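The cistern at Prullanell

The palace at Prullanell had running water before it had a proper kitchen. A lead-lined cistern in the east attic held 451 gallons, filled by a hand pump in the yard, and fed two bathrooms on the floor below. The duchess's bath took 40 of those at a time. 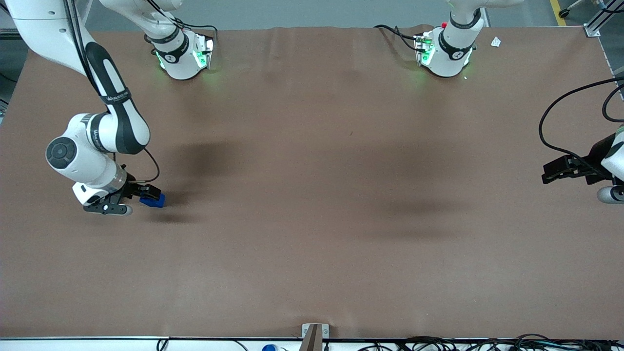 Small blue block held over a brown table top.

Colleen Girard's transcript of the household accounts puts the lead at 300 crowns, paid late. The plumber, Pearce, also billed for a second stopcock. I have not found it on the Demgate plan, which shows only the one by the back stairs.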